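The Shopping List, Revised (Again)

Well, the quote came in. I opened it at my kitchen table with a cup of coffee and then went and made a second cup of coffee, which should tell you how that went.

For anyone who joined the list over the summer, a quick catch-up. Our little lab at Rikgate has been saving for a two-armed setup with proper fingered hands, meant for kitchen chores: pouring, putting away, opening things. We've got one arm already, the old Sernano with the parallel jaw, and it has been a good soldier. But it has one hand, and kitchens are built for people with two. So last spring I promised you all I'd write up the buying process as it went along, warts and everything, and this is the part with the warts.

The deadline first, so it doesn't get lost down the page. The budget request has to be in by 21st September. If you want a say in what goes on it, write to me before then, and please put "shopping list" in the subject line so I can find you.

Now, the money. My first draft of the budget had two arms, two hands, a table and a line called "misc." I was very proud of how short it was. I've since learned that "misc." is where all the money lives! Once I'd sat down with the actual price sheets, the arms came to less than half of the whole thing. The hands are the expensive part, then the mounting, then a pile of stuff that comes with no glamour at all: power supplies, a safety stop you can reach from either side, cable guides, a second workstation, spare fingertips. I had 11 lines on the sheet in draft one. I've got 60 now, and I'm still finding things (floor anchors, who knew you bought those separately).

We had two suppliers quoting. Furukawa sent a bundle, everything from one place, one phone number to call when it breaks, and a lead time that lands us in November. Skulmont sent us arms only and told us to find our own hands. On paper Skulmont is cheaper. Then you add the hands, and the adapter plates, and the weeks somebody spends getting one company's hand to talk to another company's arm, and I'm no longer sure it's cheaper at all. I've been through an adapter plate project before. I aged.

So before we spend a cent, we've been trying things out in simulation, and I want to make a case for that as a budgeting tool, because I think most people file it under research and forget it when they plan a purchase. We built a kitchen with a counter, a drawer unit and some ordinary clutter, and put two arms in it. Then we started asking shopping questions. How long do the forearms need to be? Where do the bases go? Does it matter if one arm comes in from a different side than the other? Could we get by with one good hand and one cheap gripper? (That last one was me. I ask it at every meeting.)

The funnel and the drawer have been the most useful pair of props by a mile. A funnel is a rotten thing to hold. It's round, it's tapered, and you want it steady while something else goes on nearby. A drawer handle wants a completely different kind of hand, with fingers that can get in behind a bar and pull straight back. Put them on the same counter and you find out pretty fast what your money needs to buy.
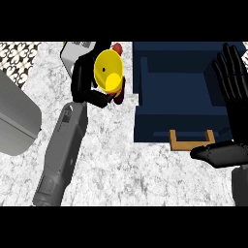 Couldn't you just buy the one nice hand and let the Sernano do the drawers, one reader wrote in after the last issue, adding that a jaw gripper can pull a handle perfectly well and that half the price of a bundle is a lot of drawers. I've gone back and forth on that one more than I'd like to admit. It's a fair point! A jaw is fine on a plain bar handle that's sitting where you expect it. Where I get nervous is everything else we've said we want to do on this grant, the jars and lids and dishcloths, and the handoffs from one side to the other. If we buy for the drawer, we get a drawer-opening machine.

But I did take the idea seriously enough to price it, so the request will now carry it as Option B: one new arm with a fingered hand, the Sernano kept on as its partner, a shared mount, and the savings put toward a longer service contract. Option A is still the matched pair. I'd pick A if you made me choose today, and I'd like to hear from more people who'd pick B.

What the simulation has changed on my list so far, in no special order.

The mounts. I'd budgeted for two arms side by side on a single pedestal, because that's what the catalog shows and it looks so tidy. Bringing them in from different sides of the counter gives us more elbow room in the middle, and it means two separate mounts and longer cable runs. That's more money, and it went on the list.

The counter. I'd put down a plain work table. Our students talked me into a real countertop at real kitchen height, with a real cabinet unit, and they're right, it's silly to buy arms for kitchens and bolt them to a workbench. I've started looking at secondhand kitchens. You would not believe what people give away when they remodel. If you know of somebody tearing one out, I'll come get it myself, I've got a truck and very low standards about color.

The floor. I measured the room we've been given, and it's 218 square feet. On the floor plan that looked like plenty. Then I taped out the counter, and the reach of each arm, and the keep-out zone, and the desk where a person has to sit, and I was standing in the doorway holding the tape with not much left to tape. We can make it fit. We can't make it fit along with the old shelving, so if your boxes are on that shelving, please come and get your boxes.

Spares. I had one line for spare fingertips. I've now got a line each for fingertips, tendons or whatever the chosen hand uses in place of them, wrist cables, and a whole extra hand that we may or may not be able to afford. Asking a supplier what they replace most often is the best question I've come up with all year. Furukawa answered it the same afternoon with a parts list. Skulmont said it depends on use, and I'm sure it does, but I can't put "depends on use" in a spreadsheet. I've asked again.

A word of caution about all this, mostly to myself. The simulated kitchen doesn't have a sticky drawer. It doesn't have a counter that somebody wiped down with too much soap. I'm using it to answer questions about reach and placement and which arm gets in the other one's way, and I trust it for those. I'm not using it to decide how strong a grip we need or how quickly the fingertips will wear, and for that I've asked both suppliers for a loaner. One said yes with a deposit. The other is checking. If we do get one in, we'll have it for a couple of weeks and I'm planning to be merciless with it, so send me your worst kitchen object. I already have a jar of molasses on my desk.

Training time is the other thing I'd completely left out. I had a number for the equipment and zero for people learning to use it. One of the labs down the road told me they'd lost most of a semester that way, with a beautiful setup sitting under a dust sheet while everyone waited for the one person who knew how to start it up. So there's a line for training now, and a line for writing our own startup guide while it's all fresh, and if the total has to come down I'd cut the extra hand before I cut either of those.

And yes, I've been asked about leasing. I got one leasing quote and it was friendly for the first year and much less friendly after that. With the way our funding comes in, all at once and then nothing, I'd sooner own the thing. If your group leases and loves it, write and tell me why, I'm open to being talked around.

Where things stand as I type this: the sheet is on the shared drive, tab 2 has Option A and Option B next to each other, and the yellow cells are guesses. Please don't fix the yellow cells without telling me where your figure came from. The loaner request is out. The room is ours from November whether the arms are here or not, and we'll have a cleanup morning once the date is settled, with donuts. Bring gloves for the shelving, it's got edges.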